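The Trial Kitchen

I'd been on nights at Skirari since January, and my job was to be somebody's nan. I don't mean a real somebody. Pandilus was a kitchen helper you could rent for 80 pounds a month, and before it went into anyone's house it had to practise in a kitchen that lived entirely inside the computer. I sat at home in my slippers and asked it for things.

"Pandilus, love," I'd type, "could you see to the flowers?"

That was request 800. The rose had come with the Suvavo update – pink as a seaside hat – and I'd grown fond of it. It didn't smell of anything, obviously, and it never dropped a petal, but I'd started saying good evening to it.

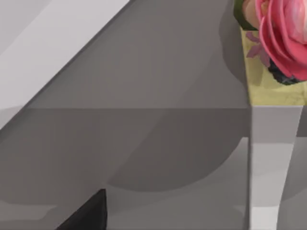 So off it went, ever so slowly, and I put the kettle on. My own kettle, I mean. You learn to do that in this line of work, as the early Pandilus could take a whole mug of tea to make up its mind. The brochure said "calm and considerate". My sister, who had the old Hendricks model on approval, said hers was so considerate she'd had to eat her toast cold!

When I came back there was a message waiting in the little box at the bottom.

"Would you like them nearer the window?"

Well, I sat down. There wasn't a window. I'd written 2,352 notes on that kitchen, every cupboard and corner of it, and I'd never once asked for a window or been given one.

"Which window?" I typed.

It thought for 3 minutes. Then it said, "The one you look out of when you are waiting for me."

I looked up. It was getting light over the garages, and next door's cat was on the bins. I suppose I'd mentioned it, some night or other, the way you do when you're talking to yourself.

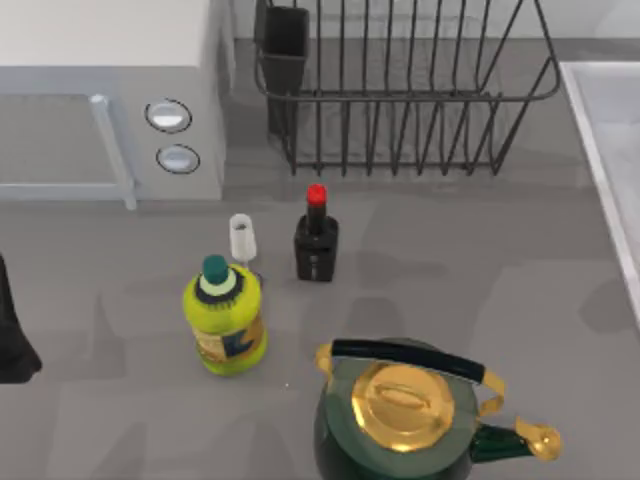 Skirari Home Trials Team – Night Desk

That's what it says at the top of the form, and under it there's a box marked "Faults". I had the cursor in there for ages. You're meant to put down anything it says that doesn't match the kitchen, and they're quite strict, because somebody on days has to go in and put it right.

I typed "none". Then I asked it to make us both a tea, and told it there was no rush.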